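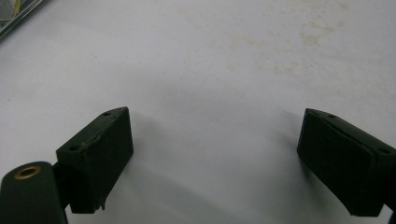
*Photo: Graltdale*

# White Work Tables: Frequently Asked Questions

Answers for anyone renting or using a white work table at Graltdale. If your table has a Fovard label underneath, read the last two questions as well.

**What can I clean the top with every day?**

Warm water, a drop of dish soap and a soft cloth. Wipe again with plain water and dry it. Soap left on the surface leaves a film that picks up dirt.

**Why do marks show up so much on white?**

A matte white top hides glare and small scratches well, but pale brown marks stand out on it. Coffee, tea, glue and ordinary dust from shoes and boxes are the usual sources. Look at the table from a low angle before you start and you will find most of them. 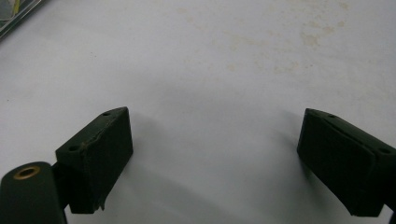
**Pacheco Table Care**

**There are faint beige-brown blotches across the top. Are they permanent?**

You can't tell by looking. Pale, speckled marks like the ones toward the upper right can be anything from a dried spill to plain dirt. Try these in order:

1. Lay a damp cloth over the area for 5 minutes, then wipe.
2. Rub gently with a paste of baking soda and water. Rinse.
3. Use Nident cleaner on a white cloth. Test a corner first.

If a mark is the same after two rounds, leave it alone and report it. Harder scrubbing will put a shiny patch on a matte top, and we can't fix that.

**Can I use a melamine sponge?**

On one small spot, with light pressure. Don't use it over the whole table.

**What about bleach or acetone?**

No bleach. No acetone on Fovard tops.

**Part of my table looks gray. Is it stained?**

Check the light first. Anything standing on or over the table throws a soft shadow, and white looks cooler and grayer there. Move a lamp or look again in daylight.

**Will I be charged for stains?**

Normal light marks are included in the rent. Burns, cuts and ink are not. Report them by Friday of the week they happen.

**Do Fovard tops need sealing?**

No. Wax and polish make them slippery and turn yellow over time.

**Can I sand out a scratch on a Fovard top?**

Please don't. If we approve a repair, we use 400 grit by hand and only on the edges. Tops with deep scratches are replaced, and that can take up to 7 working days.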